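Re: [Ballalside-list] Shared kitchen on the second floor, and the soup swap
From: Aitana Carrasco
To: Ballalside residents list
Date: 26th May

Hi all,

Pavithra wrote:

> Before we set a date for the next soup swap, can we please sort out
> containers? Last time I went home with three tubs that weren't mine
> and lost the good one with the blue lid. Also I'd like to know if
> people want to stick with one quart each or go smaller. A quart of
> somebody's lentil is a lot of lentil if you turn out not to like it.
>
> And is anyone still keeping the recipe file? The link in the old
> message goes nowhere for me.
>
> Pavithra

Pavithra, I may have your blue lid. I have a blue lid, anyway, and I don't remember buying it. Come by and take a look, I'm in most evenings after six.

On sizes, I vote for pints. I know Trefor will say it's more work to ladle out (hi Trefor!) but my freezer is the size of a shoebox and after the November swap I had soup stacked on top of the ice cream and couldn't get to either. With pints we could each bring six and go home with six different ones, and if one's not your thing you've only got a lunch to get through. Saranya told me on the stairs that she'd go for pints too, so that's two of us at least, three if Pavithra's hint counts as a vote.

For containers I'd say masking tape on the bottom with your apartment number, in marker, and the name of the soup on the lid. Tape on the lid comes off in the freezer, I've tried it. The cheap deli tubs are fine by me and then we can all stop worrying about who has whose. The restaurant supply place on Thampi Street sells them in sleeves of 40 and if a few of us split one it's hardly anything. I can pick up a sleeve next week if I hear from you by the weekend.

The recipe file! Yes, it's still alive, Bindu has it. She moved it when the old site shut down and I think the new link only went to the people who were at the swap that night. Bindu, could you send it around again to the whole list? I was in there last week looking for the squash one and it's gotten huge. There's somebody's grandmother's barley soup in there with no amounts at all, just "enough barley," and I made it and it set like concrete. I had to cut it with a knife. Still ate it. If that's your grandmother, please tell me how much is enough.

A few things I'd add from doing this twice now. Cream soups don't freeze well, or mine don't, so leave the cream out and write "add a splash" on the lid. Same with pasta, it drinks up all the broth and you end up with a tub of fat noodles. Potatoes seem to be hit or miss, mine went grainy and Saranya's were perfect and we used the same bag from the same store, so who knows. Please put down anything with nuts, shellfish or dairy, in big letters. And could we have a couple more without meat this time? I count myself in that, I brought the chorizo one both times and I'm not a bit sorry but I'll do a tomato as well.

If you're thawing one the same night, loosen it under the tap first, tip it into a bowl and give it a few minutes at half power, stir, then go again. Full power from frozen gives you lava at the edges and an iceberg in the middle. And please cover it, the chili people know who they are.

Dates. I can't do the first weekend of the month, my sister's visiting, but any Sunday afternoon after that works. Four o'clock was nice last time, it left time to get everything home and still make dinner. I'll bring the long folding table again if someone can help me carry it down, it's heavier than it looks and the elevator has opinions about it.

Oh, and bread! Trefor, are you doing the rye? Please do the rye.

Aitana
apt. 296
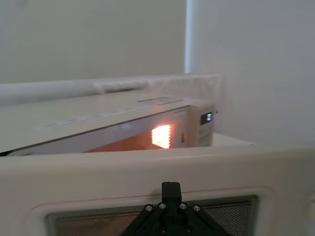
Filed under: Kitchen & Food Swaps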